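April, von Mylene Barredo

Seit zwei Jahren wird bei uns in Layug darüber gestritten, ob die Läden am Sonntag öffnen dürfen. Ich bin dagegen und will erklären, warum, obwohl ich selbst schon vor verschlossener Tür gestanden und mich geärgert habe.

Das Argument der Befürworter lautet, die Leute wollten es so. Im Einkaufszentrum Florby haben 1.492 Kunden eine Karte ausgefüllt, die meisten mit Ja. Ich glaube das sofort. Hätte man mich an der Kasse gefragt, ob ich auch sonntags Schrauben kaufen möchte, hätte ich vermutlich ebenfalls Ja angekreuzt. Die Frage kostet ja nichts. Gefragt wurde allerdings die Kundschaft und kein einziger Mensch, der dann an der Kasse sitzt.

Meine Mutter hat lange im Verkauf gearbeitet, bei Rullo, damals noch in der alten Halle am Bahnhof. Ihr freier Tag unter der Woche war immer ein Tag, an dem wir anderen in der Schule oder bei der Arbeit waren. Sie hat an diesem Tag gewaschen, gebügelt und auf uns gewartet. Ein freier Dienstag hat genauso viele Stunden wie ein freier Sonntag, aber er ist etwas anderes wert, wenn man ihn allein verbringt.

Zu Hause sah der Sonntag bei uns nicht besonders feierlich aus. Wir gingen selten in die Kirche. Es gab spätes Frühstück, mein Vater hörte Radio, irgendwann setzte sich jemand an den Tisch und fing etwas an, das am selben Tag nicht fertig werden musste. Am Nachmittag kam Besuch oder es kam keiner. Dass alle da waren, musste man nicht vereinbaren. Heute brauche ich für ein Abendessen mit vier Leuten mehrere Wochen Vorlauf und einen gemeinsamen Kalender.
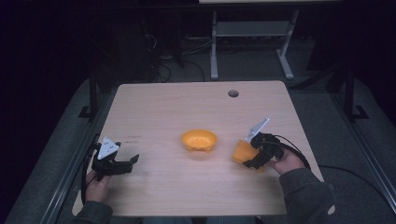 Kamala Sundaram schrieb mir nach meinem letzten Text zum Thema, sie könne mit dieser Art von Sonntag wenig anfangen. Sie arbeite die ganze Woche bis abends, samstags sei jedes Geschäft überfüllt, und wer ihr den Sonntag als Ruhetag verordne, der verordne ihr in Wahrheit einen Samstag voller Schlangen. Außerdem gebe es Leute, die gern sonntags arbeiten würden, wegen des Zuschlags.

Das mit dem Samstag nehme ich ernst. Nur ließe sich das auch anders lösen, etwa mit einem langen Abend in der Woche, wie ihn Brirkwood eingeführt hat. Dort kann man an einem Werktag bis 22 Uhr einkaufen, und soweit ich höre, kommen die Läden damit zurecht. Beim Zuschlag bin ich skeptischer. Er wird gezahlt, solange der Sonntag die Ausnahme ist. Wenn jeder Laden jede Woche öffnet, wird man ihn kürzen und sagen, es sei ein Arbeitstag wie jeder andere. Für die Samstage ist es so ähnlich gelaufen.

Natürlich arbeiten auch heute viele am Sonntag, im Krankenhaus, im Bus, im Restaurant. Das wird mir regelmäßig entgegengehalten. Ich finde, daraus folgt wenig. Ein Beinbruch kann nicht bis Montag warten, eine Lampe schon. Beim Restaurant gebe ich zu, dass die Grenze unscharf ist, und ich gehe ja selbst hin.

In Layug geht es nach Schätzung der Stadt um über 1.000 Beschäftigte im Einzelhandel. Ich würde gern wissen, was sie auf so eine Karte schreiben würden, ohne dass der Filialleiter daneben steht. Solange das niemand erhoben hat, sollte der Stadtrat die Sache liegen lassen.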